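工单标题:Ovholm 厨房场景,遥操作录的示范回放时画面和动作对不上
提交日期:2025-04-28
组件:Drukia 录制端 / 仿真相机 / 回放工具
状态:处理中

先说现象,免得大家翻半天。我在 Ovholm 厨房场景里用手柄遥操作录示范,录的时候一切正常,手感也挺顺,夹爪要去哪就去哪。结果昨晚把这批数据拿出来回放,动作曲线和画面叠在一起看,夹爪的开合信号明显跑在腕部相机前面。信号说夹上了,画面里手指还没动呢!俯视相机倒是基本跟得上,所以我一开始根本没发现,因为我平时抽查只看俯视的……这个习惯得改,我先认了。

这批一共 1746 条示范,都是给策略模型做模仿学习用的。本来计划今天打包丢到 Nkosi 上开训,现在先按住了,谁都别动那个目录,拜托。

环境情况:录制端是 Drukia,仿真那边是我们自己改过的厨房场景,相机有俯视和腕部,都是离屏渲染。关节状态、夹爪指令、图像分三路写盘,最后由 Drukia 按时间戳拼成一条。场景每次开局会做随机化,物体位置小幅抖动,相机位姿也会抖一点点。电脑还是我桌上那台,没换显卡,没升驱动(我知道你们第一个要问这个)。

下面是我折腾的过程,想到哪写到哪。

一、先怀疑回放工具

毕竟回放脚本是我自己写的,出了事先骂自己。脚本里取图像是按索引取,取动作是按时间取,这两种取法混着用,本来就有点悬。我把它们统一改成按时间取最近的一帧,重新放了几条,腕部的滞后还在,一点没变。又改成全部按索引取,还在。好,那就不是回放的锅,至少不全是。

顺便发现脚本里有个变量名拼错了,放了好几个月没人管,已经改掉,跟这个问题没关系,写在这儿就是提醒自己去补提交说明。

二、怀疑渲染太慢

俯视相机看的是整个台面,微波炉、瓶子、水槽都在里面,按理说它更费劲才对,可偏偏滞后的是腕部。这就有点怪了。我把腕部相机单独开着跑了一轮,滞后还在;把俯视的单独开着跑一轮,没问题。然后把两个的分辨率都降下来,腕部照样慢。所以不像是算力吃紧,更像是哪里固定地差了几拍。
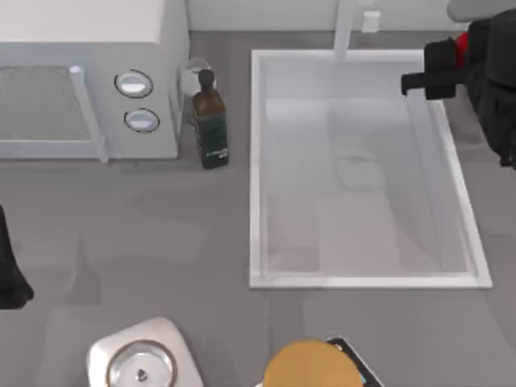
接着我给每一帧打了个日志,把渲染请求发出去的时刻和图像真正落盘的时刻都记下来。俯视这路很干净,请求和落盘之间的间隔稳得像一条直线。腕部这路呢,间隔本身也稳,可是图像头里写的时间戳用的是落盘时刻,俯视写的却是请求时刻!我盯着这两行代码看了好一会儿,一度以为自己看串文件了。

去翻了改动历史,是去年 November 那次重构相机接口的时候分叉的。腕部相机当时挂在机械臂末端的连杆上,要等运动学更新完才能拿到位姿,所以有人给它单独写了一条路径,时间戳就顺手在最后面打了。那个人是我。行吧。

三、改时间戳,没完全好

我本来以为找到这里就能收工,把腕部的时间戳也改成请求时刻,新录了一小批,高高兴兴去看,结果还是差一点。没有之前那么夸张了,但夹爪闭合的那一下,画面还是比指令晚。而且有些条是好的,有些条不好,同一个人、同一个任务、同一台机器。最烦这种时好时坏的毛病,全坏我反倒踏实。

于是我把好的和坏的分开堆,想找规律。试过的分组有这些:

按任务分:没有规律,开微波炉门的和往水槽里放东西的都有坏的。
按时长分:没有规律,长的短的都中招。
按操作员分:没有规律,换人录也一样。
按是不是重置之后的第一条分:有点意思了,第一条几乎总是好的。

第一条好,后面才坏,那多半是有什么东西在重置的时候没清干净。我去看相机的缓冲队列,果然,重置只清了俯视那一路,腕部那路的队列里还留着上一条的尾巴。于是下一条开头几帧其实是旧图,后面的图跟着整体往后挪。有时候尾巴刚好是空的,那一条就没事,这就解释了为什么时好时坏。

为了确认,我在每条开头的俯视画面里比对了一下物体的位置。台面上的东西每次随机化之后都会稍微动一动,如果图像和场景状态对得上,按状态里的位姿投影回去应该刚好落在物体上。俯视这边投影全对。腕部开头那几帧,投影出来的位置属于新场景,图却是旧场景的,错得很彻底。
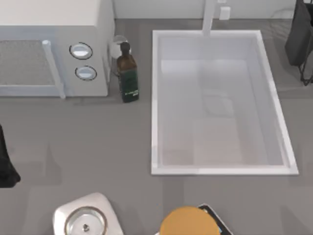
俯视视角:灰色台面,微波炉右侧是深色瓶子,再往右是白色水槽

这里再啰嗦一句投影检查的做法,后面谁要复现可以直接照着来。先从状态文件里读出物体位姿,再读相机内参和外参,把物体的包围盒角点投到图上,看跟边缘贴不贴。俯视里我一般挑微波炉,因为它大,轮廓又直,一眼就能看出歪没歪。瓶子也能用,不过它紧挨着微波炉,边缘容易混。水槽我不太推荐,槽和台面是固定在一起的,随机化不动它,你拿它对齐永远是对的,对了也说明不了什么。我第一次就是拿水槽查的,查完还在群里说没问题,浪费了大半个下午,真是气人。

腕部的检查要麻烦一点,它跟着夹爪走,外参每一帧都在变,所以得先保证关节状态这一路是准的。我拿仿真内部的步数当基准,关节状态逐步核过,没有丢也没有重,可以放心用。

四、为什么训练那边没有报错

有人可能会问,错成这样,上一轮训练怎么还收敛了?我也纳闷,去把上一轮的损失曲线翻出来看,降得挺漂亮的。后来想想也合理,滞后是比较固定的,模型完全可以学会「看到旧一点的画面就输出新一点的动作」,在离线指标上看着还挺好。一上闭环就露馅了,推理的时候画面是实时的,模型却以为它是旧的,于是动作整体提前。难怪上一轮的策略老是还没够到就先把手指合上!我们当时还讨论要不要多录点抓取失败后补救的示范,还好没录。

所以我强烈建议以后入库之前加一道闭环回放:拿录下来的动作在仿真里重新跑一遍,重新渲染,再跟存下来的图逐帧比。仿真本来就是确定性的,除了随机化种子之外没有别的变数,种子我们也存了,那就应该能一模一样地跑出来。跑不出来就别入库。

五、修了什么

目前我分支上的改动:

腕部相机的时间戳改为请求时刻,跟俯视统一。
重置时把所有相机的缓冲队列一起清掉,清完之后等第一帧新图到了才允许开始录。
Drukia 拼接的时候,如果图像和动作的时间差超过一个仿真步,直接把这条标成可疑,不再悄悄取最近的凑数。
夹爪指令和夹爪实际开度分成两列存,以前只存指令,查这类问题特别费劲。

最后这一条可能会有争议,因为它改了字段,Usotance 那边的读取器要跟着改。我看了一下他们的读取器是按列名取的,多一列应该不会炸,但是我没有在他们的环境里跑过,不敢打包票。

新代码录出来的东西我看了一部分,腕部画面和夹爪开度对得上了。手指往容器里伸、靠近红色物体的那一段以前是重灾区,动作小,画面变化也小,差几帧肉眼不容易看出来,但对模型来说恰好是最要紧的地方,我把这一段的指令、开度、图像三路放在一起慢放,来回看了好多遍。

六、旧数据怎么办

这是我最头疼的。全部重录当然最干净,可是录这么多条是真的累,手都酸了,而且最近手柄的右摇杆还有点漂。我倾向于能救就救:既然动作和种子都在,直接在仿真里重新渲染腕部图像,把旧图替换掉。动作本身没坏,坏的只是图和时间戳。

我写了个小脚本,先筛再渲。筛的办法就是上面说的闭环回放,跑完之后对照终态,物体最后停的地方跟当时记录的一致就留,不一致就扔进待看目录。第一遍筛下来有 420 条进了待看目录,比我想的多。抽着看了看,大部分是接触比较多的动作,比如拨瓶子、推东西贴着水槽边走,这类动作对初始状态特别敏感,差一点点后面就全散了。剩下的都能干净地重渲出来。

待看目录我准备这样处理:先从里面挑 200 条,把初始状态从存盘里原样恢复(之前我偷懒,只用了种子重新生成),再跑一遍。如果多数能救回来,就整批这么做。如果救不回来,那就老老实实重录,任务清单我会列好贴在下面。

还有一个没想清楚的点:重渲出来的腕部图和当时操作员在屏幕上看到的图不是同一张。操作员当时是看着带滞后的画面在操作的,所以他的反应里其实含着那个滞后,图修好了,反应还是慢半拍的反应。这会不会让模型学到一种「看见了但是等一等」的习惯?我自己回想了一下,录的时候主要看的是俯视,腕部只在最后对准时瞄几眼,影响可能不大。但每个人习惯不一样,我不太敢替别人说。谁有经验的来讲讲?

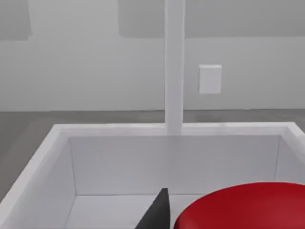 Karla Palacios:操作员那边显示的画面走的是另一条预览通道,不经过那个缓冲队列,你去看一下预览模块的初始化就知道了。所以录的时候屏幕上看到的腕部画面是新的,滞后只发生在写盘这一侧,重渲之后图和反应是配得上的。不过我有两个要求:重渲的那批单独打标签,不要跟原生录的混在一个清单里;训练的时候先各跑 2 个种子比一比,再决定要不要合并。另外缓冲队列清空之后等第一帧,这个等待得有超时,不然相机没起来的时候会一直卡在那儿,操作员还以为手柄坏了。

啊,预览通道!我完全忘了有这么个东西。刚去看了代码,确实是单独开的,直接从渲染结果拿图,连队列的边都没沾。那第六节最后那段担心可以划掉了,松了一大口气。怪不得录的时候我一点都没觉得别扭。

超时已经加上,等不到新图就弹提示,并且拒绝开始录制。提示文字我写的是「腕部相机还没有送来新画面,请重置场景」,觉得啰嗦的可以提意见。标签也加了,重渲的一律在清单里带 rerender 字样,读取的时候可以按标签过滤。

更新一下待看目录的进展。用存盘的初始状态恢复之后,挑出来的那些大部分都能对上终态了,之前的偏差主要来自随机化之后物体还要落稳一下,我只用种子重新生成,没有跑落稳的那几步,物体起步就差一丝丝。补上之后接触多的动作也老实了。剩下少数还是对不上,我挨个看过,有几条是录制中途操作员按了暂停,暂停期间仿真没停干净,又往前走了几步。这个算另一个毛病,我会单独开一张工单,不在这儿混着讲了。

所以结论先这样定:整批都用恢复初始状态的办法重跑,对得上的重渲,对不上的不要了,按任务补录。补录的时候请大家都用我分支上的 Drukia,别用各自本地的旧版,启动窗口的标题栏里会显示分支名,开录之前看一眼。

还没做的事,留个底:

Usotance 读取器的兼容性,要在他们的环境里实际读一遍带新列的文件。
闭环回放接进入库流程,现在还是我手动跑,跑着跑着就会忘。
Nkosi 上那份旧数据的副本要换掉,换之前先把上一轮策略用到的清单备份出来,方便以后对照。
抽查表里加一列腕部视角,以后抽查两个相机都得看(对,说的就是我)。
手柄右摇杆的漂移,死区先调大了一点凑合用,谁手里有闲置的手柄借我一个。

Karla Palacios:分支我看过了,清队列那部分没有意见,可以合。新增的开度那一列麻烦在字段说明里写清楚单位,之前的指令列是归一化的,开度如果存的是实际距离,两列放在一起很容易被人当成同一个量去相减。

单位补上了,开度存的是米,指令列还是归一化的,字段说明里两行挨着写,列名后面也带了单位后缀。合并请求已经更新,重跑任务今晚挂上去,跑完我把对不上的清单贴到这张工单里,工单先不关。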